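Unit 4: Direct Shipping and the Small Winery
Course notes, Beverage Marketing and Distribution
Instructor: Wissam Ghanem
Revised September 9, 2026

4.1 Three routes to the buyer

A small winery can sell through a distributor, through its own tasting room, or by shipping to the customer's door. Each route has a different margin, a different cost of service, and a different set of records. Students often compare them on price per bottle alone. Compare them on contribution per case, after freight, packaging, card fees and staff time.

Contribution per case = net revenue − wine cost − selling cost − delivery cost

Net revenue means revenue after discounts and after any excise tax the winery pays itself. Sales tax collected from the customer is a liability and is left out of the calculation.

4.2 Worked case: Mesancombe

Mesancombe is a single-site winery with a tasting room and a mailing list. In the year studied it sold 1,428 cases. Of these, 682 went to one distributor and 243 were shipped to members of its wine club. The remainder, 503 cases, left through the tasting room.

The club is the smallest of the three channels by volume. It also carries the heaviest paperwork, as every destination state may have its own permit, volume limit and reporting period. Record the fixed cost of permits separately — it does not move with cases shipped, and folding it into delivery cost will make a small state look worse each time an order is lost.

4.3 Club design

Two terms are used in the rest of the unit.

Allocation club: the winery picks the bottles and the member accepts or skips the shipment.
Choice club: the member builds the shipment from a list, subject to a minimum.

Allocation clubs are easier to forecast and pack. Choice clubs tend to need more stock on hand and a later cutoff date. Nusa, the second winery in the reading, moved from the first type to the second in March and kept its old cutoff for one cycle. Read the inventory table with that in mind.

4.4 Measuring retention

Count a member as retained if the account is active and has accepted at least one shipment in the period. A skipped shipment is not a cancellation. Report the two figures on separate lines.

If a club opens the year with 80 members and 60 of them meet the test at year end, retention is 75 percent. New members who joined during the year are excluded from both numbers.

Reading for Unit 5: the Drillville distributor agreement, sections on territory and termination.

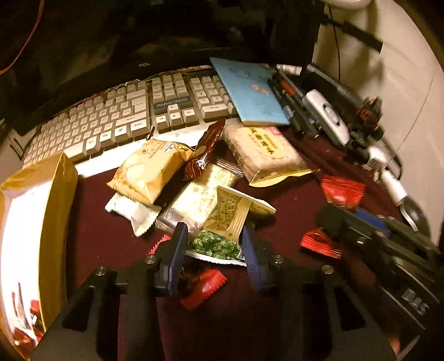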